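Communiqué de presse
Stesudero lance « La table d'abord », sa méthode pour vider et remplir un sac sans rien oublier

Bonjour à toutes et à tous, ici Carleen Tuhiwai, de Stesudero ! Je vous écris moi-même, parce que ce sujet me tient à cœur depuis des mois : ces petites choses qui traînent sur la table du salon et qui devraient être dans le sac quand on part. Une bouteille, un sachet, une pile, un petit pot pour le goûter... Notre nouveau guide leur est entièrement consacré, et il est gratuit.

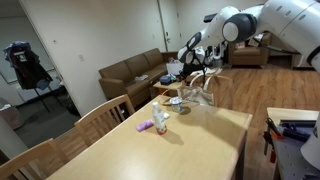 Page modifiée pour la dernière fois le 3 juin 2025

L'idée est née à l'atelier Hakance, où nous avons reçu 353 personnes depuis novembre. On leur demandait simplement de préparer un sac pour la journée (une sortie, un trajet en train, peu importe) et de nous raconter comment elles s'y prenaient. Presque tout le monde commençait par le sac. Moi aussi, je l'avoue ! On l'ouvre, on y jette ce qui tombe sous la main, et la pile de rechange reste à la maison.

Avec « La table d'abord », on fait l'inverse : on débarrasse un coin de table, on y pose tout ce qu'on veut emporter, on regarde, et seulement ensuite on va chercher le sac. Les piles, je les mets toujours en dernier, dans une petite pochette, sinon elles filent au fond du tissu et on les retrouve trois semaines plus tard.

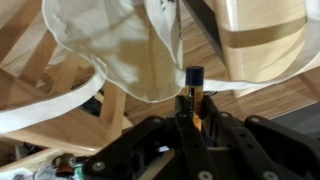 Hrvoje Dervishi trouve que je suis trop indulgente avec les sacs en tissu : selon lui, sans poche intérieure, une pile finit toujours sous la bouteille, et il vaut mieux la glisser dans un étui fermé. On en a débattu tout un après-midi, et son étui figure maintenant dans le guide, page 9.

Côté sac, justement, je reste fidèle au cabas en toile. Il se plie, il se lave, il se pose sur une table basse et on voit tout de suite ce qu'il y a dedans. Pour les boissons, le guide conseille de bien revisser le bouchon et de garder la bouteille debout, calée contre le bord. 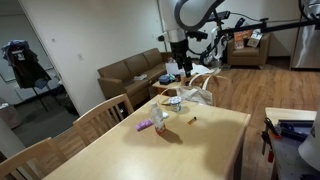
Le cabas en toile et ses deux anses, derrière la table.

Le guide compte 101 pages, avec des listes à recopier pour l'école, le bureau, la plage et les visites chez les grands-parents (ma préférée !). Un chapitre entier parle du retour, ce moment où l'on pose le sac dans l'entrée en se promettant de le vider demain. Mon conseil tient en une ligne : on remet tout sur la table, on trie, on range, et
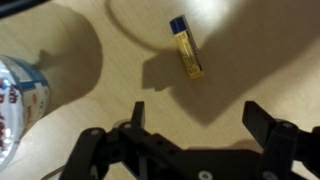 on ne garde dans le sac que ce qui resservira le lendemain. Les piles usées vont au point de collecte, les emballages à la poubelle, et la bouteille repart à la cuisine. Chez moi, ça prend le temps de faire chauffer l'eau du thé.

« La table d'abord » est à télécharger sur le site de Stesudero. Une version imprimée, tirée à 931 exemplaires, sera distribuée à l'atelier Hakance et à la librairie Yazzie jusqu'à épuisement.

Contact presse : Carleen Tuhiwai, Stesudero. Exemplaires et visuels envoyés sur simple demande.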